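Dishwasher leaves white film on plates after move to a hard water area

Posted by Bereket Wolde, 2021-12-20
Tags: limescale, salt, softener

We moved to Adberg in March and the plates now come out with a chalky film. The machine is an integrated Sevham, 14 place settings, with a built-in softener. I use all-in-one tablets and have never added salt. The water company gives the supply as very hard. Photos from the kitchen follow. 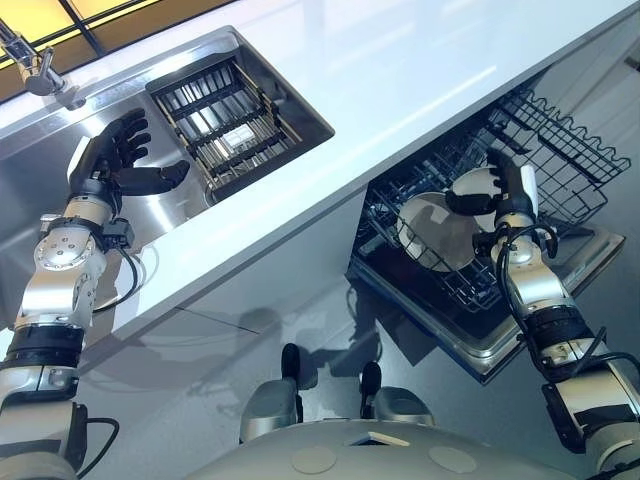
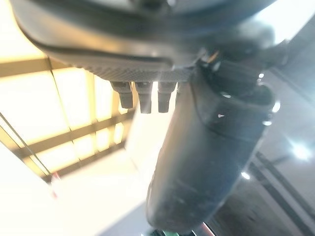
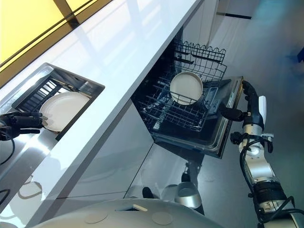
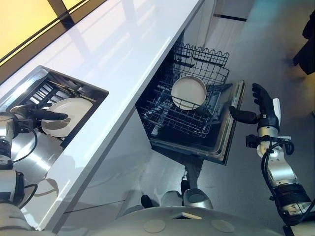
The film wipes off with vinegar but is back after the next wash. The salt light has been on for months. The manual says it can be ignored when using combined tablets. The hardness setting is 4, as left by the previous owner. Is it the salt, the setting or the tablets? The display counter shows 934 cycles, if that matters.

Babita Sengar
Salt first. The salt part of a combined tablet is only meant for soft to medium water. Above that, the resin in the softener needs brine to regenerate, and a tablet can't supply it because it dissolves in the wash, after the water has already passed through the softener.

Unscrew the cap in the base of the tub, fill the chamber with water (first fill only), then add coarse dishwasher salt until it is full. Don't use table salt, as it may contain anti-caking agents. Run a rinse straight afterwards, or the spilt brine will mark the steel.

Next, check the setting. The scale differs between models, so 4 may be low or high on yours. Test the tap water with a strip and match the result to the table in the manual. Expect several washes before the resin recovers. If vinegar removes the film, it is scale. Etched glass would stay cloudy.

The cycle count doesn't matter.

mfinanga_plumb
Had this on a Sevham. Changed the tablets, no difference. Ended up buying a Zarenness.

Bereket Wolde
Salt added and the setting raised to match the strip. Glasses are clear after the fifth wash, plates nearly so. The light went out after the second. Marking the first reply as accepted.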